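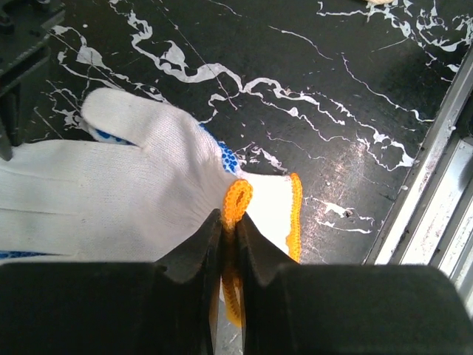
Home Notebook Shows Methods Archive Contact

Notebook, March, Friday

Continued from the previous page. The question is still whether the overnight numbers for Skistosen can be compared with the numbers of last season, and I think now that they can, with two corrections. I write both down so that I do not have to find them again in May.

Correction one, the start time. Last season Grundura put the show directly after the news. This season it starts 30 minutes later, and on the weeks with football it starts when the football is over. In our table the column "start" was filled from the printed schedule, so it shows the planned time and not the real one. Oduor Mushi noticed it when he compared the first quarter hour of the third episode with the recording and found the last part of a match interview in it. Of course the audience of a match interview is large. It went into the average of a singing contest, and the third episode looked like a success.

I corrected the start by hand for the football weeks. The curve is now much flatter. Before the correction we had a nice jump and then a "loss of viewers," and I had already written a paragraph about the loss. The paragraph is deleted.

Correction two, the repeat. Grundura shows a shortened repeat on the next afternoon. Last season the repeat was counted under its own title; this season it has the same title as the main show. Testa reads titles only, it does not look at the length of the program, and so it took the average of evening and afternoon together. This pulled the season down. I changed the import so that anything with this title that starts before six in the evening goes to a separate sheet. Please do not delete the separate sheet, I want to look later if people who miss the live vote still watch the repeat.

After both corrections: season four is 18 percent below season three in the main age group, same number of episodes compared. Before the corrections we had a bigger fall. I would still call it a bad season but I would not call it a catastrophe, and the text on the show page should be changed in this sense. At the moment it says "sinking fast," and this came from me.
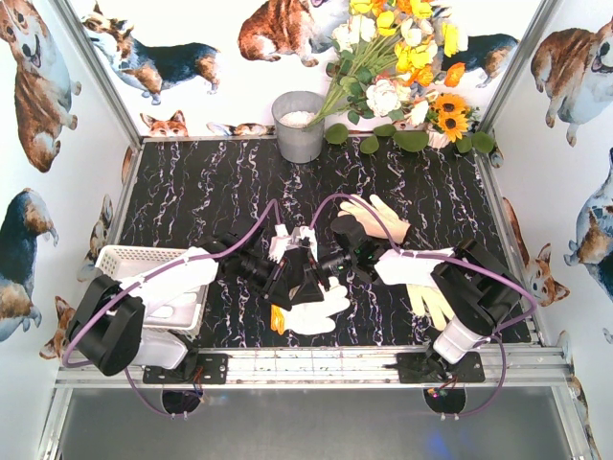
Two arms reaching in over the black table, corgi print on the walls.

Renewal forecast. Testa gives for Skistosen the label "uncertain." I tried to understand from where this comes. The label depends on three things: the rating compared with the average of the channel, the trend inside the season, and the age of the show. The first is fine. Skistosen is still above the channel average, also after the fall. The trend is weak. The age does nothing in this case, a show in its fourth season gets neither plus nor minus.

What the label does not know is that a live singing contest is a different product for the channel from a drama. Provham, for comparison, has lower ratings on the night but it grows a lot in the seven days after, people keep it for the weekend. Skistosen almost does not grow. When the vote is finished, the episode is old. So if we use the seven-day number for both, Provham looks strong and Skistosen looks weak, and if we use the overnight number it is the opposite. I have changed my mind on this more than one time. For now: overnight for everything with a live vote, seven-day for everything with a script. Oduor would like both columns shown next to each other on the page and the reader can decide. I am afraid that the reader will only take the number he likes, but his argument is reasonable and the page has space enough.

Reader votes. Our own page asks the visitors to grade each episode. The average for Skistosen is very high this season and I do not trust it. Two episodes have nearly all their votes from the same evening, at a time when the fan group of one singer shared the link. The singer went out in the next episode and the votes for that episode are all the lowest grade. I did not remove anything. I put a mark in the table, column "votes strange," and the episode average is shown in gray.

To check, not done today:

- The semifinal is missing in the import. I do not know if the file was late or if the title was written differently. Look for "Skistosen Live" and "Skistosen: Semifinal."
- The younger age group was defined differently until last summer. Old seasons must be calculated again before we show them in one chart.
- Somebody wrote by email that one of the judges has already signed for next season. No source was given. It does not go on the page until Grundura says it.
- The chart on the show page cuts the vertical axis so it does not start at zero. The fall looks like a cliff. Change it.

Later, 4 p.m. Oduor ran the import again with my changes. Everything is the same as in my hand table except the first episode, where Testa has a lower value. We looked for a long time. The first episode was broadcast in two parts with the weather in the middle, and Testa takes only the first part. Last season it was also like this, so the two seasons have the same mistake and the comparison is not affected, but the absolute value is wrong in both. I add the parts together weighted by their length. He will write the rule and I will test it with the drama titles, where a break of this kind should not happen.

The status on the page stays "not yet renewed, not yet canceled" until the channel presents its fall schedule.

We use cookies to remember your settings and to count visits. By continuing to read you accept this. Accept / Settings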